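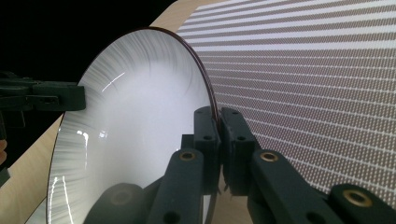
Ticket: Large plates rotate in grip during table reset
Site: Werdale staff dining room
Opened: 20/03/2018
Priority: medium
Status: open, waiting on Lozano

Reported problem
Large white plate with the dark rim turns in the fingers after pickup. Logged 6 times in 39 demonstrations. No reports for the bowl or the spoon. Floor staff record the demonstrations with the hand-held grippers, and the Jorance cell is to take over table reset from those recordings in May.

Checks done
1. Finger pads cleaned and refitted. No change.
2. Trigger travel compared on both grippers. Within tolerance.
3. Pinch point moved lower on the rim. Rotation still occurs, less often.
4. Standard setting laid out again: striped placemat, small plate, mint-green bowl with spoon, chopsticks at the left of the plate. Large plate kept off to one side, second gripper brought in from the left. 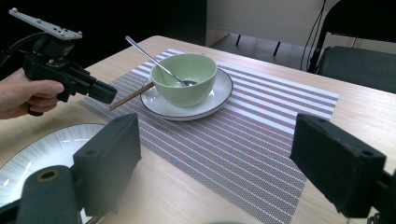

5. Large plate lifted by the rim and held on edge for a count of 5. Result varies by operator.

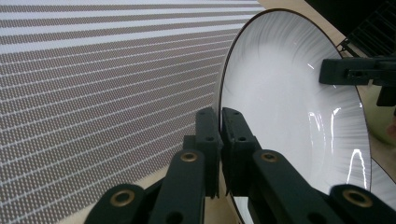 Step 5: plate on edge, rim between the fingertips.

Notes from shift
Staff say the slow lift adds about a minute per table, and reset is still timed at the old rate. Jadau has been asked to suspend the timing target while recordings are made. Reset duty after May is not settled: the current draft moves two people to tray return and leaves one at the cell to clear faults. Staff want the draft before they record more.

Next action
Lozano to send softer pads. Repeat step 5 with the same operators. Keep demonstration 63 out of the set; wrong placemat.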